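Search this site Enter keyword Go

About us

Hi, and welcome to Lurniddale! I run this place, along with a handful of people who would mostly be happier if I let them get on with work and stopped writing web pages. We show robots how to do things by hand. A person picks up a gripper tool with a camera on it, does an ordinary job with it, and the recording goes off to be used in training a robot arm. That's the business, really, though it took us a while to be able to say it that simply (my first version of this page ran to four screens and had a diagram).

We began with remote control. You sat at a desk with a pair of handles and drove an arm on the other side of the room, and it was great fun for the first half hour and then your shoulders gave up. We still do it when a customer wants their own arm in the loop, and our remote setup is called Grurnus, after nothing at all. But most people learn faster holding the tool themselves. You feel it when a pad slips. You slow down by instinct near something thin, and that slowing down is part of what we want on the recording.

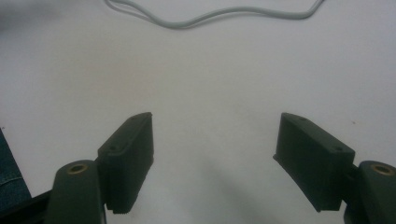
So we do a lot of the dull, fiddly stuff. Cables are my favorite, which I know is a strange thing to have a favorite of! A cup stays the shape it was when you put it down, but a cable bends a new way every time you touch it, and pale ones on a pale table are hard for a camera to follow. Our cable set is called Nulisov and it has 895 recordings in it as of 2020-09-26. Each one is a single try, start to finish, and we keep the clumsy ones too, labeled as clumsy. Customers ask for those more often than I expected.

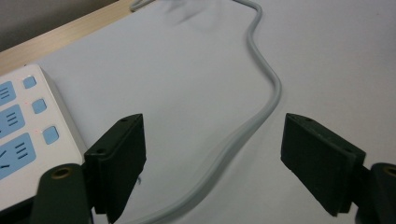 Cable on the white table, passing between the gripper fingers, with a power strip off to the left.

New people get a training course we call Cai. It takes 15 hours, spread out however suits you, and you spend the first couple of those just opening and closing the gripper and moving it slowly from one side of the table to the other. Yes, it's boring. Everyone rushes at first (I was terrible, I went at it like I was swatting flies) and then one afternoon your hand settles down and the recordings start to look smooth. After that we give you real tasks: sorting, folding, stacking, laying things out in a line, and cables once you've earned them.

We also run short courses for schools and small companies that want to make their own recordings. A session has room for 30 people, and the next round starts in April. You don't need to know any programming. If you can use kitchen tongs you're most of the way there, and we have lots of spare tools, so nobody stands around waiting for a turn.

What else? We're picky about lighting. We argue about table colors. We'll say no to a job if we think a plain old machine would do it better and cheaper, and we've sent a few people off that way with our blessing. If you have a task you'd like a robot to learn, write and tell us how you do it now, with your own two hands, as plainly as you can. Small jobs are welcome, and so are odd ones.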